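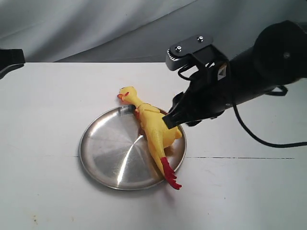

Quanto do orçamento de um braço robótico se gasta de fato no braço? Menos do que quase todo mundo imagina: nas compras que acompanhei, pouco mais da metade, e o resto foi para garra, câmera, cabos, mesa, peças de reposição e horas de gente.

Eu demorei anos para aceitar essa conta. Trabalho com planejamento de compras para laboratórios pequenos e, quando alguém me procura querendo automatizar uma bancada, a conversa começa sempre pelo catálogo. Qual braço, que alcance, quanto de carga. Eu também adoro um catálogo (quem não adora?), mas hoje peço para a pessoa fechar o PDF e me contar o que vai ficar em cima da mesa.

Porque é ali que o dinheiro some! Pegar um cubinho de madeira é fácil e qualquer vendedor mostra isso. Agora ponha um frango de borracha num prato de metal redondo e brilhante, com um pedaço para fora da borda de um lado e os pés vermelhos para fora do outro, e pense no que você vai exigir da garra e da câmera. A borracha cede. O metal devolve a luz e ainda repete a cor do brinquedo no reflexo. Para mim, um teste desses informa mais sobre uma compra do que a ficha técnica inteira, e custa o preço de um brinquedo de cachorro.

No ano passado ajudei a equipe do Kallgate, um laboratório de manipulação que estava montando duas estações. A verba estava dividida de um jeito que eu vejo toda hora: 75 por cento para os braços e o que sobrasse para "acessórios". Odeio essa palavra em planilha. Câmera de punho virou acessório, suporte da câmera virou acessório, iluminação nem aparecia. Kheri Kaijage, que coordena o grupo, defendia a divisão com um argumento que eu respeito: braço ruim não se conserta com acessório bom. Concordo em parte. Só que eles estavam comparando um modelo da Kerkel com um da Starnent que, para a tarefa deles, dava na mesma, e a diferença de preço pagava a iluminação, um jogo extra de dedos para a garra e ainda sobrava para cabo.

Falando em cabo, coloquem cabo no orçamento, gente. Cabo comprido, cabo curto, presilha, conector sobressalente. Um cabo de câmera que se mexe junto com o braço o dia inteiro é peça de desgaste, como pneu. No Kallgate pararam 21 dias esperando um conector que custava menos que o almoço da equipe. Parados! Com dois braços novos na bancada e três bolsistas olhando para eles.

Outra coisa que defendo, e aqui já briguei com muito fornecedor: comprar uma estação primeiro, usar por uns meses e só depois pedir a segunda. Eu sei que o desconto para o par é tentador, e sei que tem edital que obriga a gastar tudo até março, um absurdo à parte que daria outro texto. Mas a segunda estação comprada depois sai diferente da primeira, sempre. Muda a altura da mesa, muda a posição da câmera, às vezes muda até a garra.

A Makokha, que faz integração para laboratórios pequenos, passou a aceitar contrato em etapas assim, com cerca de 5 por cento a mais no total. Eu pago sem reclamar. Já vi equipamento repetido encostado no canto custar bem mais do que isso.

E guardem dinheiro para objetos. Pratos, panos, embalagens, brinquedos, coisas moles e coisas que brilham. Eu peço uma linha própria na planilha para eles e sempre vem alguém do financeiro perguntar se é sério. É, pode aprovar.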